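4.2 What the drivers did with the points

I came into this part of the study thinking the big prizes would do most of the work. Lusgate, the ride-hailing platform whose rewards scheme I followed, had put nearly all of its publicity behind the top prize, and the posters were hard to miss. So I was a bit surprised (and, I'll admit, rather pleased) when the drivers I talked to in Liltton mostly wanted to talk about the small stuff – the household goods you could claim at 500 points, which a full-time driver can reach without changing much of anything.

I interviewed 23 drivers, all of them signed up to the scheme before February. I asked each one to walk me through the last thing they had claimed and why they picked it over the rest. Fuel credit came up a lot, as you'd expect. Kitchen and cleaning items came up nearly as often, and people had strong feelings about them! One man told me he'd never spent his own money on cling wrap in his life and now had opinions on brands. Figure 4 shows the sort of everyday product I mean.

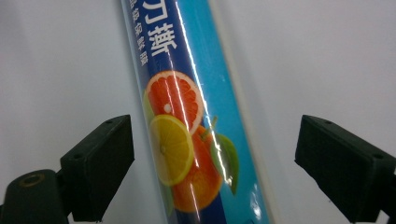 Figure 4. A printed package of plastic cling wrap, an example of a low-value household good.

The pull of these items seems to come from how soon you can get them. A driver who is far down the table has no real shot at the top prize and knows it, and I heard that in almost every interview. But the same driver can look at the app on a slow afternoon, see that two more airport runs will cover a claim, and stay out. I wouldn't call that loyalty. Several of them were also driving for Renaud, the other platform in town, and switched between the two apps depending on which one had the better offer that hour. They were quite open about it and a few showed me both apps side by side.

What kept them on Lusgate for longer stretches was having a claim half earned. Points run out at the end of each period, so a driver sitting close to the line doesn't want to lose them. I had expected people to be annoyed by that rule, and some were, but more of them treated it like a parking meter – you keep an eye on it and plan your day to suit.
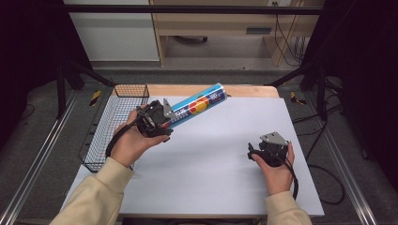
The picture was different for the four drivers who rented their cars through Kurnetti. Their weekly payment came first, and they picked rewards almost entirely by what could be turned back into money. They took fuel credit when it was there and skipped a claim when it wasn't. Two of them let a full balance run out, which no owner-driver in my group had done. I don't want to lean on four people too heavily, but the gap was clear enough that I went back and added rental status to the survey described in Section 5.

I should also say that I only spoke to drivers who were still active. Anyone who had tried the scheme, found it a waste of time and left the platform is missing from this account, and I'd guess they would have told me a less cheerful story about the points.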